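Search the forum Advanced Search

Do you iron cotton sheets or just fold them?

lahcen_f
Settling an argument in our house, please. I was brought up to iron every sheet, both sides, and my other half thinks I'm mad. We've got eight white ones for the guest rooms and it eats my whole Saturday. Is there a halfway house?

BarthorpeBev
Oh love, put the iron away! Smooth them flat with your hands while they're still a touch damp, fold in half, smooth again, and let the airing cupboard do the rest. I've done it that way since we moved to Barthorpe and my guests have never said a word (not to my face, anyway).

Ezequiel Lozano
Sorry Bev, I can't agree. A crisp sheet is one of the few luxuries left. Ten minutes each with the radio on, it's hardly a hardship.

BarthorpeBev
Ten minutes times eight, Ezequiel! I'd rather be in the garden.

Retno P
I'm somewhere in between, I do the pillowcases and the top foot of the sheet where it turns over, and leave the rest. I also spread white things on something dark before folding, as I find the creases much easier to spot that way. Mine tend to look like this before I start smoothing:
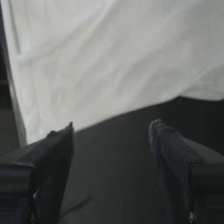

White cloth on the dark top, still a bit wrinkly

Ezequiel Lozano
Those are quite gentle, I'll grant you. I'd still iron it.

lahcen_f
Top foot only might just keep the peace here. Thank you all, will report back.

We use cookies to remember your settings. Accept Manage
Contact us | © Arstead Home Forum | Back to top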